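Home News Interviews Letters Archive Contact

Search this site Enter keywords Go

A church with a door of its own

2021-02-19 | By our staff writer

When Zahira Manurung picks up the phone she is already laughing. The letter came in the morning mail, she says, and she has read it to so many people that she can recite the reference number. After 13 years of applications, her congregation in Prenow has a permit to worship in its own building.

"I read it standing up in the kitchen with my coat on," she says. "Then I read it again to see if there was a 'however' in it. There is always a 'however.' This time there wasn't one!"

Manurung is an elder of the Prenow church and has handled its paperwork from the beginning, which makes her one of the few people who can explain how a small, well-liked congregation could spend so long without an address. The group started as a Bible study in a living room. It grew, the neighbors complained about parked cars, and the members began renting: first a wedding hall, then a classroom in Jivgate, then the upper floor of the old Obradović furniture store, where they have met on and off ever since.

"We sang over the sound of people testing recliners," she says. "The Obradović family were wonderful to us. They are Orthodox, we are not, and at Easter they sent up bread. But you can't bury your dead from a furniture store. You can't tell a young couple, 'Come and be married, turn left at the mattresses.'"

The rule that held them back is one readers of this site will recognize. A new house of worship needs signatures from residents outside the faith as well as a list of members, and the local office decides whose signatures count. The Prenow church turned in 748 names on its first attempt. The file came back with a note saying the form had changed. The second time, a district boundary had moved, and half the signers now lived in Jivgate on paper without having gone anywhere.

I ask whether she was angry. She takes her time with that one.

"Yes, of course. I was angry in the car, mostly. I would sit in the parking lot behind the office and say everything I wasn't going to say inside. Then I'd go in and ask for the new form." She thinks the clerks were more tired than hostile. "Their instructions were bad. One woman there used to check my pages before I handed them in, so I wouldn't be sent home for a missing stamp. I pray for her by name."

What changed, in the end, was the third petition. Members went door to door last August, in pairs, wearing masks and standing well back from the step. They had hoped for enough names to clear the minimum. They came home with almost 1000, and among the signers were families from the mosque on the next street, whose imam announced the petition after prayers.

"He didn't tell me he was going to," Manurung says. "I found out when people started calling us to ask where they could sign. I had to run to the copy shop for more sheets!" The two congregations have shared a parking lot for years – on Fridays it belongs to one, on Sundays to the other – and she believes that did more for the petition than any speech.

The building itself is a former warehouse belonging to Rendanix, a seed company that left town. It has a good roof, terrible heating and space for 300 chairs, far more than the church can use while attendance is restricted. The first service will be small, with the rest of the congregation listening by phone. She doesn't mind. The children have already argued over who gets to ring the handbell, and an older member has asked to be the one who unlocks the door.

There is still work to do. The fire inspection has to be passed, and the permit must be renewed, a phrase she pronounces with great care. She has kept copies of every page, in boxes under her bed, and has begun lending them to two other groups who are starting the same process.

"I tell them to bring a book and a sandwich," she says. "And to be kind at the counter. And to make copies, please, of everything."
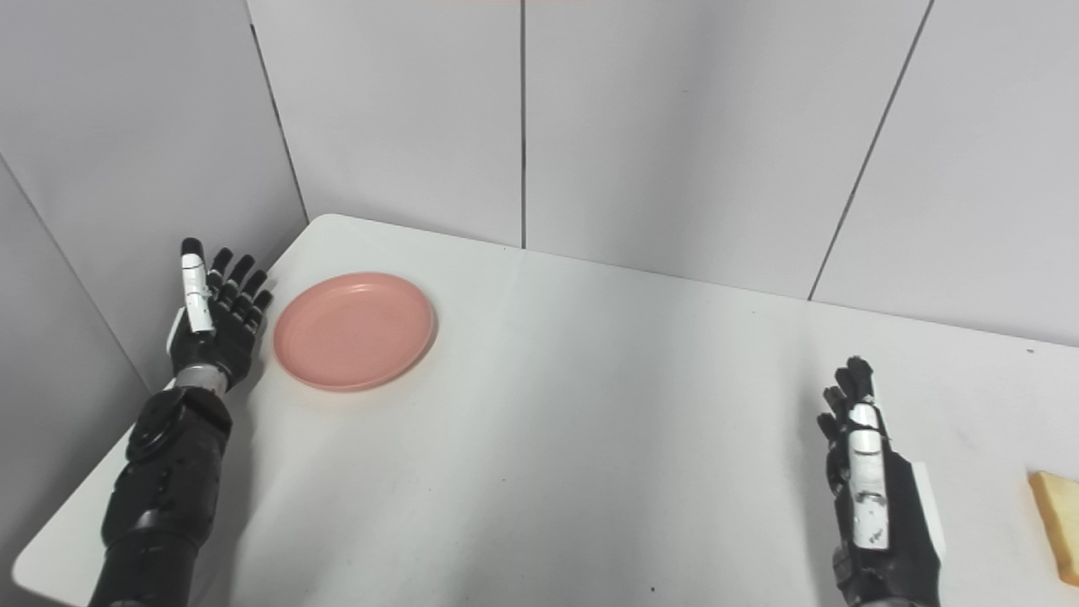

Will the congregation keep using the rooms above the furniture store?

Only until the warehouse passes its fire inspection. After that, all services will move to the new building.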